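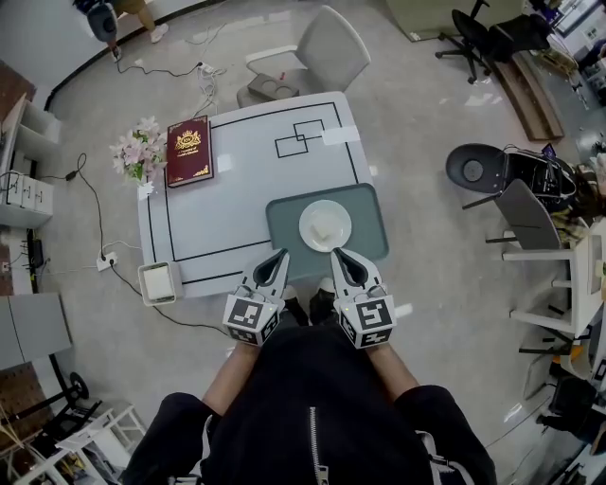 Both Ullora grippers over the taped table, plate on its mat at the front right.

Monday, Henport room, trial of the Ullora hand-held kit

We have the kit on loan until the end of February, and I must write a recommendation to buy or to send back. Today was the second session with the plate task.

Setup took 40 minutes, less than last time. The marker cubes went on without tools. I like this. The Plammont set we tried before needed a hex key for each side, and one screw was already worn when it came to us.

Recorded 60 takes, kept 50. Of the bad ones, most lost tracking when the two hands came close together and one cube covered the other. The manual mentions this in one sentence only. Two takes were my mistake, I started to move before the beep.

Grip feel: the curved finger pads are good for small things. For the plate rim I am less sure, I have to turn the wrist more than is natural. After one hour my right thumb was tired. Please, next operator, note if you have the same.

Export is slow. Take 408 needed a second try, error text is saved in the shared folder.

Price from Zieliński (the reseller) does not include spare pads. Asked them for a new quote with two sets.

To do: repeat with the tape squares as the target, same plate. Charge both sides overnight. Check if the left trigger still has the small click.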